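The Bouquet That Wouldn't Stand Up: Arranging Dried and Fresh Stems for a Shared Common Room
Group project report, Sernerel stream, by Sioned Vaughan and Catrin Jarman

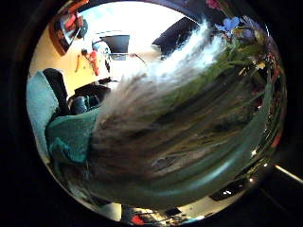 Our brief was to make one arrangement for the Driswood common room that would still look like something at the end of November, on a budget that would embarrass a petrol station florist. We had 66 dollars between us and strong opinions about colour, mostly opposed. Catrin wanted everything beige. Sioned wanted everything else. The bouquet is the peace treaty: feathery plumes, cream at the tips and browner lower down, taking up most of the territory, with the blue, purple and red blooms bunched along one side and a few little yellow heads looking out from the leaves beneath the purple. Visitors tended to notice the plumes first, and Catrin has mentioned this more than once.

Background

The course notes divide arrangements into formal and informal. Ours was informal in the sense that it fell over. We had read the Gwynne handbook, which recommends settling on a focal point, then a line, then filler, and we followed it in reverse because the filler was what we had already paid for.

The common room is not a kind place for flowers. It gets warm by mid-afternoon, people open and shut the door all day, and the walls are a yellowish cream that makes pale grasses vanish if you stand them straight in front. We tried the arrangement in three spots before choosing, and wrote down what each looked like from the doorway and from the couch, those being the two places anyone looks at anything from.

Method

First we stripped the lower leaves from all the green stems and cut the ends on a slant. Next we laid everything out on newspaper, longest to shortest, and argued. The plumes were given a light going-over with hairspray outdoors to slow the shedding. We recommend checking the wind first.

The grasses went in as a loose diagonal, with the foliage tucked alongside and under them so that the green ran down one side. The coloured flowers went in last, kept close together. Our early version scattered them evenly and looked like a salad. Pulling them into one group was Catrin's idea and it pains one of the authors to report that she was right.

For the container we used a heavy jug, 700 grams empty, weighted with gravel. The first choice was a tall glass vase from the Orkthorpe op shop. It was elegant and lasted until somebody put a backpack down near it.

Results

We asked people coming through the room to give the arrangement a mark out of 100 and one comment. The average was a respectable credit. The comments were less organised:

"Nice. Is it meant to lean?"
"Looks like my nan's, in a good way."
"Hay fever."
"More of the purple."

The lean was meant, by the second week. We had spent most of the first trying to get rid of it with wire, then with tape, then with a second lot of tape holding down the wire. Once we gave in and built the line around it, the stems stopped twisting and the marks went up a bit.

Shedding was worse than planned. The hairspray helped for a few days, after which the carpet under the jug began to look like the site of a small moulting. The fresh blooms needed their water changed every second day and the dried material hated being anywhere near it, so we ended up putting the fresh stems in a jam jar sunk into the gravel. This should have been the plan from the beginning. It was in the handbook, in a chapter neither of us had got to.

What we would change

Buy fewer plumes. Test the container with a backpack. Keep wet and dry stems apart from day one, and agree on colours before shopping, preferably in writing. Sioned would also like more yellow, low down, where it lifts the green. Catrin has asked that her objection be recorded and it is recorded here.

The dried half should outlast both our enrolments. On present form Catrin expects it to be dropping fluff until 2036, and has offered to leave it to Sioned.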